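Guide du club Cemano, partie 3 : lancer la scène des cubes dans Fikska

Bon, Fikska est installé, votre compte élève marche, on passe au morceau que je préfère (oui, j'ai mes chouchous).

1. Ouvrez le dossier Randard, puis le fichier « cubes ». Le chargement peut prendre 19 secondes sur les vieux portables du club, ne cliquez pas partout pendant ce temps !
2. Dans le menu Bras, choisissez « Pince parallèle ».
3. Cliquez sur Remise à zéro. La pince doit être ouverte et vide.
4. Réglez la vitesse sur 9. Je sais, ça monte à 17, mais gardez ça pour le jour où votre programme tiendra la route.

Note : le gros cube jaune reste au bord avant du plateau, on ne le déplace pas dans cet exercice. Vous travaillez avec les petits, le bleu et le rose à gauche, le vert et le violet à droite.

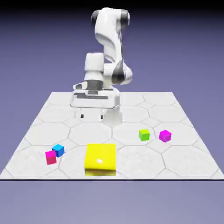
Hadiza Odukoya conseille de commencer par le vert : avec le bleu, elle a passé tout un après-midi à chercher le bon angle de poignet, alors que le vert lui a permis de comprendre la descente d'abord et la rotation ensuite. Je fais pareil maintenant, et mes premières séances sont nettement moins énervantes.

5. Écrivez votre première séquence : approche, descente, fermeture, remontée. Quatre lignes, pas plus pour l'instant.
6. Lancez avec la touche F9 et gardez un doigt sur Échap.

Attention : enregistrez avant chaque lancement. Fikska ne prévient pas quand il ferme la scène, et j'ai perdu une séquence entière comme ça en mai, juste avant la coupe Clegg (j'en parle encore).

7. Quand ça passe trois fois de suite, copiez le fichier dans le dossier partagé, avec votre prénom dans le nom. La partie 4 reprend à partir de cette copie.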